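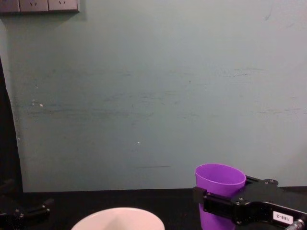

Painted interior wall with scuff marks above a black tabletop

Scuffing is the marking of a painted or coated surface by contact with another object. It is among the most common forms of wear on interior walls, and is usually distinguished from scratching, in which material is cut out of the surface, and from staining, in which a liquid or dye soaks into it. A single mark may involve more than one of these.

Causes

Scuffs form when an object is pressed against a wall and moved along it. Either the object leaves some of its own material on the paint, as with rubber soles and plastic trim, or the paint itself is flattened and changes in sheen. Marks of the first kind are generally dark and can often be removed. Marks of the second kind are known as burnishing and show as shiny patches when viewed from the side. Burnishing cannot be washed off.

Marks tend to collect at particular heights. Chair backs, desk edges, trolleys and bags each leave a band of their own, and in corridors the worst wear is normally found at outside corners and next to door handles.

Effect of paint type

Flat and matt emulsions contain a large share of pigment and filler in relation to binder, and mark easily. Eggshell, satin and gloss finishes have more binder and stand up better to rubbing, although they show dents and uneven plaster more clearly. Durable matt paints, sold for halls and classrooms, use harder resins to keep a low sheen. Mid-tone greys and greens are often chosen for busy rooms, as both dark and chalky marks are less obvious on them than on white.

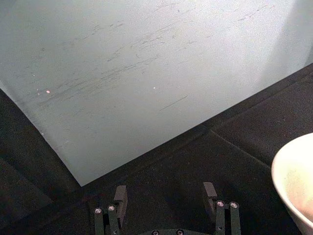
Fresh emulsion is more easily damaged than old. It may be dry to the touch within 2 hours but takes several weeks to reach full hardness, and furniture pushed against it during that time can stick or leave a lasting mark.

Testing

Resistance to rubbing is measured by moving a weighted pad or brush back and forth over a painted panel. The result is given either as the thickness of film lost or as the number of strokes before the coat wears through. In a comparison published by the Findatora paint laboratory, an ordinary matt emulsion failed after 600 strokes, while a durable matt from the maker Bresico lasted for 3,000. Scrub tests of this kind do not measure burnishing, which is judged by comparing gloss readings before and after rubbing.

Removal and prevention

Light marks are wiped with a soft cloth, warm water and a little washing-up liquid. Melamine foam removes heavier deposits but is mildly abrasive and may alter the sheen. Touching up is rarely invisible on walls more than a year or two old.

Chair rails, corner guards and wall panels are the usual forms of protection. The Penner rail, a rubber-faced strip first fitted at Forau, is fixed at desk height.

See also: Burnishing (paint), Dado rail, Emulsion paint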